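Drevamar simulation lab, Skorton: notes from the open afternoon
December 2018

The Skorton site opened its simulation group to visitors for one afternoon, and I went mainly for the session on domain gap. The printed program promised a hardware tour as well. It was short, and I will skip most of it. The useful part took place in the second-floor demo room, where the group runs its rendered environments on a wall display and talks through the method while jobs finish.

Some background for readers who have not followed this work. The group trains manipulation policies in simulation and scores them on a fixed set of tabletop tasks. The simulator is an in-house build called Plurkus. The task set and scoring scripts are maintained separately under the name Onuoha, and the two are versioned independently, so a change to the renderer cannot quietly change what counts as a success. I asked how often the two fall out of step. The answer was that it happened in June, cost the team a full set of results, and led to the current rule that each result file must carry both version strings.

The question under study is narrow. A policy receives images from the robot's own viewpoints: one looking over the torso toward the work surface, the other close to a gripper. The over-torso view carries most of the layout. The close view can carry a great deal of local detail or almost none, depending on where the arm happens to be. The group wants to know how much a policy should rely on each, and whether that reliance can be learned without labels saying which view is useful at a given step.

Their method is a gating term. Each view is encoded separately, a small network assigns a weight to each encoding, and the weighted pair goes to the action head. During training, one view is dropped at random for a short run of steps, which forces the other to carry the load. The comparison is against plain concatenation of the two encodings with no dropping. Everything else is held fixed, including the demonstrations, the optimizer settings and the number of updates.

The demo room display had both kinds of view up for most of the session.
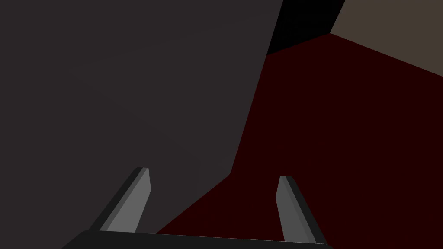
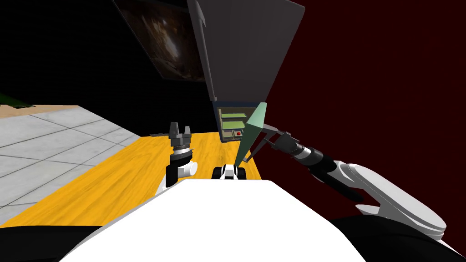 The test set for the reported result has 696 episodes. Starting conditions are drawn once and stored, and each policy is run on the same list. Each training configuration is repeated with 5 random seeds. The group reports the spread across seeds next to the mean, which made the bar charts harder to read from the back of the room but considerably more useful from the front.

The gated policy came out ahead of concatenation on tasks that require holding an object and moving it with respect to something else on the table. On plain reaching tasks there was no difference worth discussing. The presenter did not try to stretch the first finding to cover the second. A further run with the dropping switched off and the gate left in place gave back most of the gain, which suggests that the training schedule matters more than the gate itself. I would have liked to see the opposite run, dropping with concatenation, and was told it was in the queue.

The gate weights were plotted over time for a handful of episodes. In general the weight on the close view rose near contact and fell during long arm motions. One episode went the other way, with a high close-view weight while the arm was still traveling, and it ended in failure. The group has not yet established whether that pattern is common among failures. Sorting by outcome and plotting the averages would be a reasonable first step, and several visitors said so.

Rendering quality came up repeatedly. Plurkus uses simple shading for most surfaces and saves its texture budget for a few, such as table tops and floors. One visitor argued that flat surfaces make the close view artificially uninformative, and that the gate may be learning to work around a weakness of the renderer. The group accepted this as an open point. They have a second material set in preparation and intend to repeat the comparison with it. Until that is done, I would treat the result as a statement about this simulator.

A second question concerned throughput. Rendering two views per step costs more than rendering one, and the close view is rendered even when the gate gives it almost no weight. Skipping it would save time at run time but would complicate training, and the group has decided against it for now. Physics, they said, is still the slower part on contact-heavy tasks.

The hardware portion consisted of a walk past 2 server racks and a look at the job scheduler, which is a standard one with a local patch for restarting interrupted runs. The building dates from 1899 and has the cooling problems one would expect. Large batches are scheduled overnight in summer.

Points I noted for our own work:

Store the list of starting conditions with the results and reuse it for every policy.
Version the task set separately from the simulator.
Report seed spread by default.
Test the training schedule and the architecture change independently before crediting either one.

Slides were to be posted on the Drevamar site after the event. The scoring scripts are available on request, but the simulator is not. Visitors should allow extra time at the front desk, where badges are issued by hand, and use the side entrance on the parking lot side. The main door was locked when I arrived.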